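The Case for the Long Table

A comment from the Katley Association of Reading Rooms, April 30, 2021

As public reading rooms prepare to open their doors again, much of the discussion among those who run them has concerned booking systems, cleaning and the spacing of chairs. These are proper concerns. The Association wishes to raise an older one: what furniture a reading room should contain, and in particular whether the shared table still has a place in it.

Over the past decade the trend has been towards single seats. The individual booth, with a screen on either side and a socket at the back, has been presented to councils as the modern choice. It is easy to number and easy to reserve. In our survey of member rooms, which drew 1,766 replies from regular users, the booth was praised for privacy and for the certainty of finding a place. Yet 546 of those who replied wrote, without being asked, that they missed the old tables.

Their comments deserve attention. Several spoke of the pleasure of spreading out a map or a newspaper at full width. Others had taught a grandchild to read at the corner of a table while strangers worked at the far end. One reader at the Claeys Street room said that she had finished her accountancy papers there largely out of shame, the gentleman opposite having never once looked up from his own.
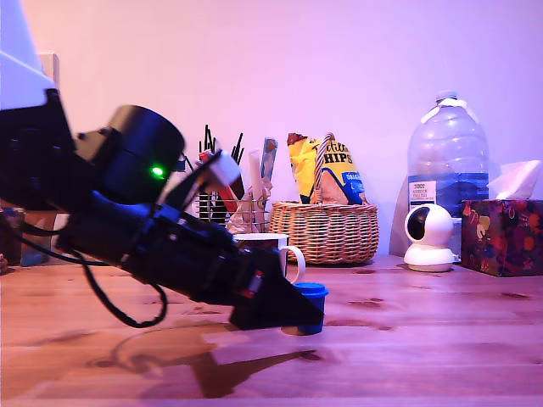
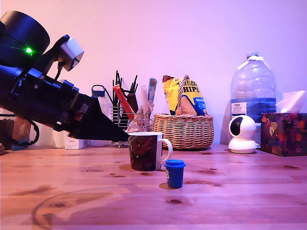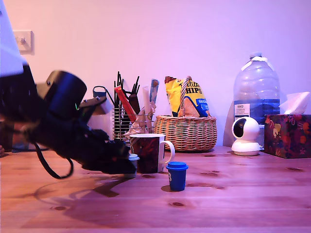
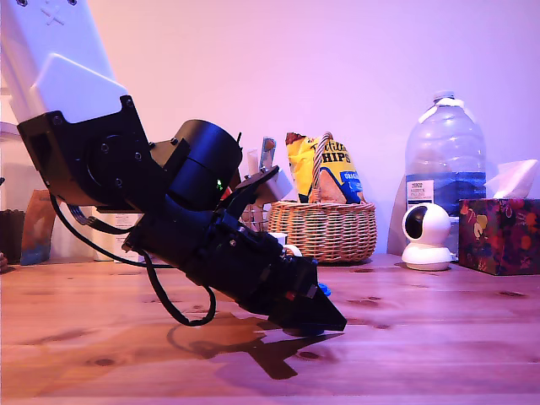
The choice of material has also been the subject of debate, and the Association has received strong views on both sides. Suppliers often recommend a plain coated surface in white or grey, on the grounds that it looks clean and can be matched when a section is replaced. We do not share this preference. A wooden top with its dark knots left showing, like the one in these photographs, gives the eye something to rest on and does not look spoiled at the first scratch. Milagros Estrella, who chaired our furnishing review, recommended that rooms buying new tables should ask for wood wherever the budget allows, and that rooms which already own wooden tables should repair them before considering anything else. The Association supports both recommendations.

It will be objected that wood must be looked after. It must. The Bodasov Library has kept its two reading tables in service for 39 years by means of a yearly sanding and a fresh coat of oil, carried out in June when the room is quiet. The cost is modest when set beside that of replacing booths, whose sockets and hinges fail long before their panels do.

A more serious objection concerns noise and conduct. Dexter Soriano, writing for the minority on the review, argued that a shared table gives the careless reader power over the considerate one, and that a person who taps, hums or unwraps sandwiches can ruin the afternoon of everyone seated with him. He is right that this happens. The Association's view is that it calls for a member of staff in the room and a short set of house rules, clearly displayed. A booth hides the tapping from sight and does very little to soften the sound.

There is also the matter of cost to the user. A booked seat favours those who can plan their week. Shift workers, carers and parents of small children frequently cannot. A table with an empty place at it asks only that the visitor walk in and sit down, and it is these visitors whom public rooms were founded to serve.

The Association does not propose that booths be removed. Some work requires them, and some readers are at ease only when they are alone. We propose that no member room should offer booths only, and that every room with space for it should keep at least one table seating seven or more, open to all and never reserved. Where a new building is planned, as at Brerkia, the table should be drawn on the plans from the beginning and given the best of the daylight.

Member rooms are invited to send their comments on this proposal to the Association's office. Replies received before the end of June will be placed before the annual meeting, together with the full findings of the furnishing review and Mr Soriano's note of dissent.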